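Grillus Refurbished Tower Chassis - Open Service Unit

Supplied by Humamgate Equipment for Training and Repair Rooms
Item 262
Page revised 03/12/2020

Overview

The Grillus open service unit is a used desktop tower prepared for bench instruction and for repair shops that fit their own processors and memory. It is supplied as a partly built computer. The power supply, main board, drive cage and internal wiring remain in place, and the customer completes the build with parts of the customer's own choosing.

Units are drawn from office equipment returned to Humamgate at the end of its service period. Each unit is cleaned, inspected and entered in the stock record before it is offered for sale. Units are sold to schools, colleges, public offices and registered repair businesses.

Interior and Fittings

With the side panel removed and the case laid flat, all principal parts may be reached from one side. The power supply is a boxed metal unit with a white label on its upper face. The green main board lies beside it, and the drive cage stands clear of the board, with blue plastic releases at the top. Power leads are left loose across the interior so that trainees may trace each lead before connecting it.

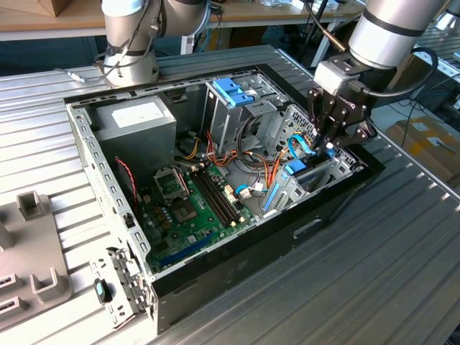

Condition on Delivery

The processor socket is delivered empty. Memory modules are not included. Customers should confirm the type of processor and memory required with the Humamgate parts desk before placing an order, as boards may differ between batches. Storage drives are not part of the supply and must be ordered separately.

Light marks on the metal and on the black front cover are normal for equipment of this age and are not treated as faults. Bent socket contacts, cracked board edges and damaged leads are treated as faults and should be reported within 30 days of delivery.

Preparing the Work Surface

The case should be placed on its side on a firm, level table with the open side facing up. The table should be large enough for the side panel and loose screws to be set down without crowding the case. Slotted metal tables are suitable, though small screws should be kept in a tray - the Forkitz parts tray is offered for this purpose and may be added to any order.

The power cord must be disconnected before the side panel is removed. A grounded wrist strap should be worn whenever the board or socket is handled. Fingers and tools must be kept away from the bare contacts of the socket.
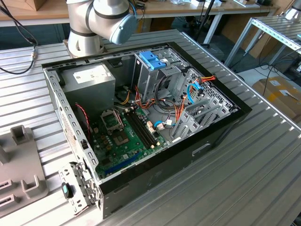 Tower unit with side panel removed, showing the open processor socket and empty memory slots.

Recommended Uses

The unit is suited to lessons in processor fitting, memory fitting, cable routing and drive installation. It has been listed for the Dhanial bench skills course since January and may be used by 2 trainees working together at one table.

Ordering and Storage

Orders are accepted in writing from approved account holders. Humamgate holds a working reserve of 2,000 refurbished items across all equipment lines, and tower units are allocated in the order in which requests are received. Units awaiting use should be stored upright in a dry room with the side panel fitted.

Requests for account approval, batch details and return forms should be addressed to Gifty Ofori, Equipment Supply Office, Humamgate. The item number should be quoted in all correspondence.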